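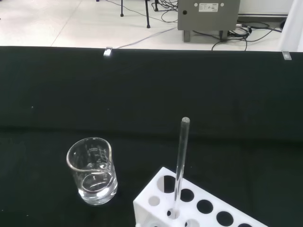 ## Dec 24, 2025

Well, the new lights are up at the kitchen showroom in Skarnanley, and I've still got plaster dust in my ears. All six of the Risance panels are hung (we only meant to do four before the holidays, but once the tower was out it seemed daft to put it away again). The old halogens came down in a great clanking heap and I won't miss them one bit. Every time I dressed the window in July I'd come home feeling like a roast chicken.

The big surprise was the green worktop by the door. I'd have sworn it was grey! Three years I've been selling that as grey, and one poor couple went home with it.

I had the colour set too cool to begin with and the whole place looked like a dentist's. Brought it down a good bit, then down a bit more after lunch, and now the oak doors look like oak again.
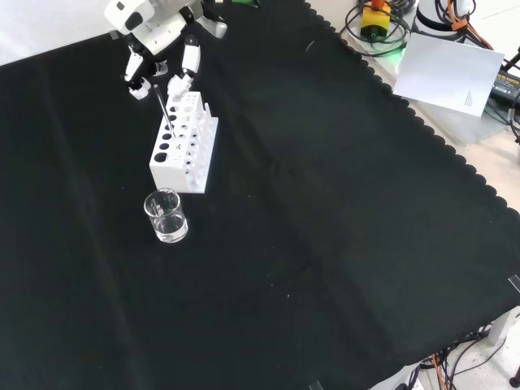
## The money bit

The quote from Palumbo was £1,487 fitted, and I moaned about it for most of December. Doing the hanging ourselves and only paying the electrician for the wiring brought it down to nearly £741, so I've stopped moaning, mostly. The dimmer is extra and I haven't opened that envelope.

Two of the panels buzz when you turn them right down. It's a thin little noise, like a fly in a jar, and once you've heard it you can't stop hearing it. I rang the shop and they'd already shut.

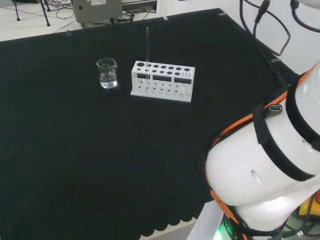

Primo Carbone says it's the dimmer and the panels are fine, and that I should have bought the one that was made for them instead of hanging on to the old one off the wall. He said the same thing would have happened at Sostholm if they hadn't swapped theirs first.

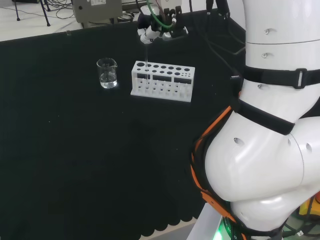

Fine, he's probably right, so the old dimmer goes in the new year and until then I'll keep them above halfway, where they're quiet as anything. I also want to tilt the one over the sinks, as it's bouncing off the taps straight into your eyes when you walk in.

Locked up at four, forgot my scarf, went back for it and stood outside for ages looking in at the window. Must ring the electrician about the socket behind the till.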